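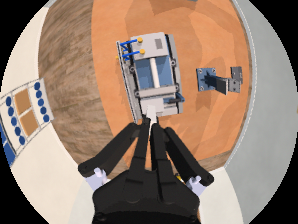 Gavdale Bench, simulation package, version 3.2
Reviewed by Beat Stöckli

Gavdale Bench is a set of simulated assembly tasks for two-finger grippers with a wrist camera. I ran it for 7 days on one desktop with a mid-range graphics card. The license covers 3 seats and a year of updates.

Installation took two attempts. The installer expects an older physics library and fails without a message if it finds a newer one. Support (Johannes Coetzee) answered the same afternoon with a corrected settings file. After that the package loaded normally.

Tasks are stored as plain text files, one per scene. Part positions, friction and lighting can be edited by hand. The parts are better than I expected at this price: rails, crossbars with screw heads, small brackets with mounting holes, wire clips in a contrasting color. Small features are modeled as separate geometry, so a grasp on a narrow rod behaves differently from a grasp on the block next to it. Surface textures are plain. The orange tabletop has a faceted look that some vision models may latch onto, and I would randomize it before training anything.

The wrist view uses a wide fisheye lens model with black corners. Distortion values can be loaded from a calibration file. I entered ours and the straight edges bent the way they do on our hardware. The gripper linkage takes up a good part of the lower view, as it should.

Contact is the weak point. With the default time step, thin parts jitter between the fingers and sometimes slip out sideways. Halving the step fixed most of it and cost a third of the speed. I logged 371 grasp attempts at the smaller step and saw 2 where a part passed through a finger.

Export works to the Cutik format and to plain image folders. Depth export is present but undocumented; units are millimeters.

Compared with Satti, which we used last year, Gavdale is slower to load and much easier to edit. Satti still has the better contact solver.

Recommended for camera and grasp planning work. For tight insertion tasks, get the trial first and test with your own parts.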